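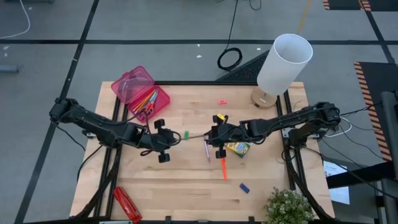 *2 min read*

# Pageant entry form won't take the talent music

**Status:** sorted, with one bit still open

So, I look after the entry system for the Sodport pageant, which has gone through a fair old shake-up this year. The swimwear round went ages ago, and now the evening gown round has been swapped for an on-stage interview plus a longer talent spot. Lovely idea! Less lovely for the forms, which were all built for the old line-up in Galley and still had the gown questions in them on Sunday morning.

**What was going wrong**

Contestants could fill in everything up to the talent page, upload their backing track, and then get "File not accepted" in red. Same track, same message, every time they tried. I had 9 emails by lunchtime, most of them very polite and one all in capitals.

**What I tried first**

- Logged in as a test contestant and uploaded a short clip. Went through fine, which was annoying.
- Tried a different browser. No change.
- Cleared the saved form data (lost my own half-written answers, my fault).
- Asked one of the contestants to send me her track directly, and bingo, I got the red message too.

Her track was just under 4 minutes. My test clip was a few seconds of a doorbell. I went digging in the settings and found the talent round still capped at 2 minutes, left over from last year's rules. The error wording is rubbish, by the way. It could easily say "too long" and save everybody a morning.

**Fix**

1. Open the round in Galley and go to Limits.
2. Change the track length to 5 minutes.
3. Press Save, then press Publish as well (I forgot this and sat there swearing at it for a bit).
4. Ask contestants to log out and back in before trying again.

The track I'd been sent went straight in after that, and I've written to everyone else who got in touch.

**Still open**

The judges' score sheets come over from Ondrejka, and they've still got a gown column on them. Leaving it blank drags down everyone's average, so for the Jesurgate heat I've hidden the column and set its weight to nothing. The totals match what I get on paper, but I'd much rather it was gone properly before the final. Could someone with admin rights on the Ondrejka side delete it? I can only hide things from my login.

I'll keep this ticket open until that's done. Evenings are best if you need me, any time after 5.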